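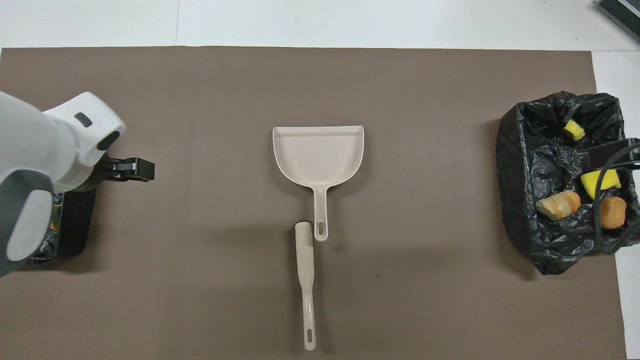

Accueil / Aide / Guide de l'auteur / 4. Préparer un manuscrit avant l'envoi en correction

4. Préparer un manuscrit avant l'envoi en correction

Mis à jour le 16 juil. 2025

Cette section décrit la mise en état d'un fichier de texte avant son dépôt dans Clarnura. Elle s'applique aux manuscrits, mémoires et rapports rédigés en français. Les règles propres aux bibliographies figurent à la section 6.

4.1 Avant de commencer

Travaillez sur une copie du fichier. Le module de nettoyage Zotaleck écrit directement dans le document ouvert et ne conserve pas d'historique après la fermeture.

Formats acceptés : DOCX, ODT, RTF. Les fichiers PDF sont refusés au dépôt. Les documents protégés par mot de passe sont acceptés par l'interface mais ne peuvent pas être attribués à un correcteur ; retirez la protection au préalable.

4.2 Définir la langue du texte

1. Sélectionnez la totalité du document, notes de bas de page comprises.
2. Attribuez la langue « Français (France) », « Français (Canada) » ou « Français (Suisse) ».
3. Sélectionnez ensuite les citations en langue étrangère et attribuez-leur leur propre langue.
4. Enregistrez, puis rouvrez le fichier pour vérifier que le réglage a été conservé.

Note. Dans certains traitements de texte, la sélection totale n'inclut pas les notes. Placez le curseur dans une note et répétez les étapes 1 et 2.

Le choix de la variante détermine le traitement de l'espace devant les signes doubles. En français du Canada, le profil par défaut supprime l'espace devant le point-virgule, le point d'exclamation et le point d'interrogation, et la maintient devant le deux-points.

4.3 Nettoyer les espaces

1. Ouvrez Zotaleck et choisissez le profil « Espaces ».
2. Cochez « Espaces multiples » et « Espaces en fin de paragraphe ».
3. Cochez « Insécables » si le texte n'a pas encore été mis en page.
4. Lancez l'analyse. Les occurrences s'affichent dans le volet de droite.
5. Validez les remplacements un par un ou par groupe.

ATTENTION. N'utilisez pas la validation par groupe sur un texte contenant des vers, du code ou des tableaux alignés à l'aide d'espaces. Les alignements seraient perdus.

L'espace fine insécable (U+202F) est insérée devant ; ! et ?. L'espace insécable ordinaire (U+00A0) est insérée devant le deux-points et à l'intérieur des guillemets français. Si la police du document ne contient pas l'espace fine, un rectangle vide apparaît à l'écran. Changez de police ou sélectionnez « Insécable ordinaire partout » dans les préférences.

4.4 Guillemets, apostrophes et tirets

1. Dans le profil « Ponctuation », sélectionnez les guillemets de premier niveau (« ») et de second niveau (“ ”).
2. Activez « Apostrophe typographique ».
3. Pour les dialogues, choisissez le tiret cadratin ou demi-cadratin. Un seul type par document.
4. Désactivez la liste automatique du traitement de texte. Un tiret de dialogue converti en puce n'est pas reconnu comme tiret.

Note. Les traits d'union des mots composés ne sont pas modifiés. Les césures manuelles héritées d'un ancien fichier doivent être retirées à la main.

4.5 Suivi des modifications et commentaires

Acceptez ou refusez toutes les modifications en attente avant le dépôt. Un fichier qui en contient est renvoyé à l'expéditeur avec le code 16. Les commentaires peuvent rester ; ils sont transmis au correcteur et ne sont pas comptés dans le volume facturé.

4.6 Joindre la fiche de style

La fiche de style est facultative pour les textes courts et obligatoire pour les ouvrages à plusieurs auteurs. Utilisez le modèle Echeverri, disponible dans l'onglet « Modèles ». Renseignez au minimum :

- l'orthographe retenue (traditionnelle ou rectifiée de 1990) ;
- l'usage des majuscules accentuées ;
- l'écriture des nombres, en lettres ou en chiffres ;
- les noms propres et les termes à ne pas corriger.

4.7 Déposer le fichier

1. Dans Clarnura, ouvrez « Nouveau dépôt ».
2. Ajoutez le manuscrit, puis la fiche de style.
3. Choisissez le niveau d'intervention : 1 (orthographe et typographie) ou 2 (syntaxe et cohérence comprises).
4. Confirmez. Un numéro de dossier est attribué.

Le fichier peut être remplacé tant que le dossier porte la mention « En attente ». Les dossiers non confirmés sont supprimés au bout de 7 jours.

Rédaction : Rosalinda Sison. Relecture technique : Noel Macaraeg.

Section suivante : 5. Lire les annotations du correcteur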